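Boletín de fauna – mayo de 2009

La membrana alar y el coste del planeo en colugos

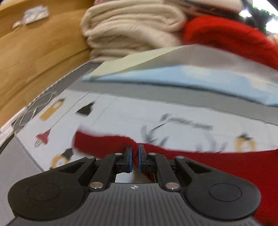 Tela roja extendida sobre un tejido blanco estampado.

El grupo de biomecánica de Udilora ha cerrado el análisis de los planeos registrados en la parcela de Pramberg. De los 2.317 eventos captados por los acelerómetros dorsales se han retenido 2.208; el resto se descartó por saturación de la señal en el eje vertical.

El trabajo, coordinado por Valter Skjelbred, separa dos fases en cada desplazamiento: el impulso desde el tronco y el planeo propiamente dicho. El consumo energético se concentra en la primera y en la trepada posterior. La membrana – que en estos mamíferos se extiende hasta la punta de la cola – reduce la velocidad de contacto en los trayectos largos. En los cortos el animal no llega a orientar el cuerpo y las fuerzas registradas al aterrizar son mayores.

Queda por resolver el efecto de la masa del emisor. Los dos modelos empleados difieren en peso y las series todavía no se han corregido por ese factor. Theodorakopoulos revisa la calibración desde marzo con el programa Tredeo, y los datos corregidos se incorporarán al repositorio del grupo junto con las fichas de captura.

Las solicitudes de acceso a las series sin filtrar deben indicar la frecuencia de muestreo requerida.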